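4.3 双臂工位的布置与首次分拣

本节适用于按第3章装好底座的双臂工位。控制程序为 Clandus,配置文件名为 danden.cfg。

1. 底座安装板用螺栓固定在台面远侧,两板均须与台面后缘平行。螺栓分两次对角拧紧。
2. 接通电源,等待底座指示灯变为绿色。灯未转绿时不得执行回零。
3. 在 Clandus 中核对左右编号。左右以机械臂自身朝向为准,操作者站在前缘时,右臂位于其左手侧。编号接反时修改 arm_order,不要对调线缆。
4. 从腕部到底座的线缆须留出弯曲余量。手动将各关节转到限位,线缆不得绷紧,也不得扫过台面。
5. 摆放盘子。左右各一只,第三只靠近前缘居中。盘子应选浅盘,盘沿过高会与夹爪指尖干涉。
6. 将泡沫字母散放在盘子之间,相邻字母尽量不重叠。 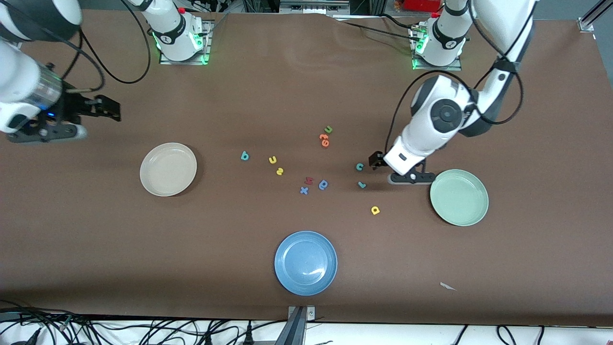
关于第6步的间距,Rafail Bakalis 在页下留言说,他那边字母靠得太近时,夹爪下探总会把旁边一个顶开,后来把 approach_angle 改为45,情况好了很多,建议写进默认值。该参数已收入下文第8步。

7. 运行 calib_table,依次示教三只盘子的中心点。每点重复2次,两次读数不一致时重新示教。
8. 设定 approach_angle = 45(度),close_delay = 2000(毫秒)。泡沫件受压会变形,夹持力从最低档开始逐档增加。
9. 先以单臂模式试抓,左右臂各试一轮,再切换到双臂模式。

注意:两臂的工作区在台面中部重叠。双臂模式下必须启用 zone_lock,否则两只夹爪可能同时进入重叠区。

警告:运行期间手不得伸入台面上方。需要挪动字母或盘子时,先按急停,待两臂停止后再操作。

说明:若日志出现代码3573,表示夹爪闭合后未检测到物体。先检查字母是否超出抓取范围,再检查指尖垫片有无磨损。垫片更换步骤见5.1节。

共用工坊内使用时,结束后执行 park,待两臂回到停靠位再断电。参数若有改动,另存为新文件,不要覆盖 danden.cfg。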